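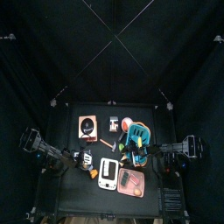
Small Rooms: Furnishing a Living Space at Toy Scale
Final project report, Interior Studies II
Eun-ji Geum, Dong-geon Han, Haruto Kawaguchi
Submitted January 25, 2022

1. What we set out to do

The assignment asked each group to plan a living space for one occupant and defend the layout. Most groups drew theirs. We had already spent a semester discovering that none of us can draw, so we proposed working with toy furniture on a black tabletop, with black fabric hung on the walls so that nothing behind the furniture would compete with it. Our adviser, Noboru Shimada, approved the proposal with the single written comment "Fine, but measure things."

We measured things. The results are in Section 4.

2. Materials

The budget was 60 dollars, and the furniture came from the secondhand bins at Wesdale, which sells toys by weight and asks no questions of adults buying them. Nothing we bought matches anything else. We decided early to treat this as a design condition, mostly to avoid going back.

The chair is teal plastic with a slotted back. It is the best piece we own and it set the terms for everything else. If the chair could not be reached, seen or sat in by a hypothetical small person, the layout was thrown out.

The pale pink box with the black disc on its face caused the longest argument of the project. Eun-ji said it was a record player standing on end. Dong-geon said it was a speaker. Haruto, who had paid for it, said it was whatever we needed it to be. It has a red stripe along the lower edge, which settled nothing. In the tables it is called "the music."

The rest we called "loose goods": an orange wedge, a small green round thing, a yellow upright thing, and various others that came and went between trials. A real home is full of objects like these, and most furniture plans pretend otherwise. We wanted to know where they would end up if the furniture was placed first and the goods had to cope.

3. Method

Each layout started from a bare tabletop. The chair went down first, then the music, then the loose goods one at a time, in an order drawn from a coffee mug. A layout was finished when every piece had a place we could justify in one sentence. If the sentence contained the word "vibe," the layout was disqualified. This rule was added in December, after a difficult afternoon.

Ye-rin Ko from the Pyo group scored the finished layouts for us. She had not seen the proposal and did not want to. She gave each one a mark for reach (could the occupant get to everything from the chair) and a mark for calm (would she personally be able to stand it).

4. Results

We logged 523 placements. Of these, 260 were loose goods, which tells you what kind of household this was.

The chair worked best right of center, with the music well over to the left. Ye-rin marked these layouts high on calm and said the distance made it feel like the music was coming from a neighbor she liked. When we pushed the two together, the calm score dropped and she asked whether the occupant was all right.

Loose goods drifted toward the chair. We did not plan this. Given a whole tabletop, all three of us kept putting small things beside the chair, behind it and, most often, on the seat. The yellow piece in particular spent so much of the project standing up in the chair that we began to refer to it as the tenant. By our own rule each placement needed a justification, and the log contains the sentence "it can be reached from the chair" more times than we would like the grader to notice.

We also tried a storage version, with a tray to hold the loose goods. It scored well on calm and badly on reach, and Haruto kept taking things out of the tray to look at them. That is probably a result too.

5. Problems

Scale was never right. The chair and the music were made for different worlds, and no occupant could have used both comfortably. We wrote to Dudmont, a dollhouse supplier, about a consistent set and received a quote for 900 dollars, with shipping extra. We did not write back.

Black on black hid the edge of the table from some angles, and two early layouts lost pieces over the side. We now think gray fabric would have been the grown-up choice.

Having one scorer was a weakness. Ye-rin has strong views on chairs. A second opinion from someone in the Wekness group was promised and is, as far as we know, still on its way.

6. What we would change

We would place the loose goods first and fit the furniture to them. People do not live in their floor plans, they live in the part of the room where they put the cup down. We would also give the occupant a table, an omission Professor Shimada noticed within seconds of opening our draft and which three of us had missed for an entire term.

The furniture is in a bag in the studio cupboard, second shelf, and may be borrowed. The chair should come back.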